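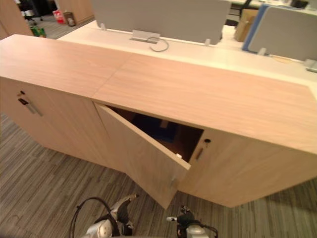
I have been on the waiting list for a two-bedroom council flat since April of last year, and for most of that time the only way to find out where I stood was to ring up and listen to the music. So when the borough brought in Drerier, the new website where you bid for homes and keep your application up to date, I was more hopeful than my sister thinks I had any right to be. I have used it for seven months now and I feel I know it well enough to say something useful about it. My papers used to live all over the house, and getting them ready for this thing was half the battle. If you have a low cupboard with doors, pale wood or otherwise, and a little keyhole lock on one of them, I would give a shelf of it over to your tenancy papers, wage slips and letters before you so much as type in your name, as Drerier will ask for every one of them.

Signing up took me an evening and a good part of a pot of tea. There are eight pages of questions, and they are put in plain words, which I was grateful for. You can save and come back — I did, twice — and everything was still there when I returned. The old form made you start again if the telephone rang.

Bidding is the part most people will want to hear about. New homes go up each week, with the rent, the floor and whether there is a lift, and you press a button to say you would like to be considered. Afterwards it shows your place in the queue. I was number 1416 for a ground floor flat on the Hendimmont estate, and I did have a laugh about that, but I would still sooner be told. For a smaller place over at Drunalness I came in at about 100, and I went round with a spring in my step for days!

Now for the grumbles. The photographs of the homes are tiny, and often it is only the front door of the block. The map is hopeless on my phone. It jumps off to the other side of the river whenever I try to make it bigger, and I have given up and gone back to my paper one. And there is no way to tell it that you have changed your hours at work without sending in the whole of the income page again, wage slips and all.

The help line is still there, I am glad to say, and the young man I spoke to was patience itself. He couldn't tell me how many homes would be coming up next year, and I don't suppose that is his doing. A website can't build flats, and I'd like our councillors to remember it when they are handing out the leaflets.

Four stars from me, and I'll make it five if they mend the map.

Annatjie Masilela
Oct 30, 2018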